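Limudport Makers' Hall: Getting the Room Ready

Well, we have a room! After two winters of sharing a basement in Ultdale with the choir's risers and a boiler that had opinions, the club has a proper space of its own on Lambert Street, and I'm so happy with it that I've made a page just for the place. Members who haven't been over yet keep asking what it's like inside, so this is mostly for you. The getting-ready day was in June, and I've added notes from the weeks after.

The first thing that gets everyone is overhead. The old room had a ceiling you could touch (Zoriana could lay her palm flat on it, and often did), and now we've got white ribs and beams running off into the distance. I spent a silly amount of time with my head tipped back. The second thing is the floor. It's gray and it SHINES. Drop a screw on it and you can find the screw again, and if you ever crawled around on that brown carpet in Ultdale with a flashlight in your teeth, you know what a gift that is.

A couple of views from while we were at it, the first one looking up at the white ribbed ceiling and a long, narrow light, the second looking down at the floor by the white wall, with a folding chair in the background and cable still lying around:

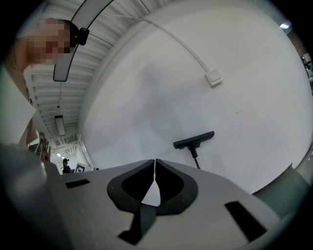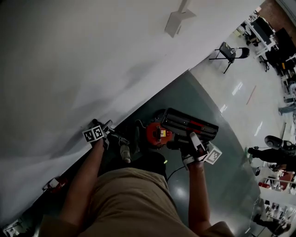

We had 15 people sign up to help, which is more than came to the annual supper. I had worried we'd be tripping over each other, but Nadiia Kravchuk had made a plan of the room on graph paper and taped it up by the door, and anyone who ran out of things to do just went back and read it. By noon the plan had coffee on it and pencil all over it -- the sewing corner moved, moved back, and then moved again to be near an outlet -- and I've asked to keep it. I want to hang it up once we own a frame.

Cables were the big job. We own so many! Every extension cord and power strip the club ever bought came over in one enormous tangle, and Zoriana Pasichnyk sat down with it and did not get up until it was all sorted by length. She ties each one with a scrap of bias tape from the sewing bin: green for the short ones, blue for anything that will reach across the room. Please put them back the same way. If you can't remember how to coil one so it doesn't twist, ask her to show you, she loves being asked.

Then there's the wall. We're not allowed to drill into the white panels, and at first that felt like a real blow, because the whole tool board was going to go up there. Nadiia's answer was to build the board as a freestanding thing on 2 wide feet, and I like it better. You can get at both sides. Clamps and squares are on the front, and the back has hooks for aprons and the big roll of brown paper. We've already turned it around once to make a quiet end for the kids' afternoon, and it went without a wobble.

The Grodivex cabinets are in too, the tall gray ones from the school sale. There are five, and four have keys. If you have a small brass key at home and no idea what it opens, please bring it along!

Things still to come, in no special order:

A second long table. The first is up and already has paint on it.

Hooks at the door for coats. Right now they go over the chairs and the chairs tip backward.

A shelf for half-finished projects, with names on them. Real names, please -- "mine" turned up on three different boxes.

Something soft for the far end. It's a lively room for sound, especially with the band saw going, and Zoriana has her eye on some old stage curtains.

Labels for the light switches. I have plunged the whole hall into darkness more than once looking for the fan.

The hall is open from 5 to 9 on club evenings, and one of us is usually there early sweeping up. Sweeping that floor is a pleasure, by the way. The dust just goes! I've caught people doing it who weren't on the list.

If you'd like to come and look before you bring your things over, knock at the side door, the one with the blue mat. The front door sticks, and pulling harder makes it worse. Parking is behind the bakery after six. And if you have pictures of your own from the day, send them to Nadiia and I'll put up a second page -- I'd especially love one of the table coming through the door sideways, with all of us shouting directions at once.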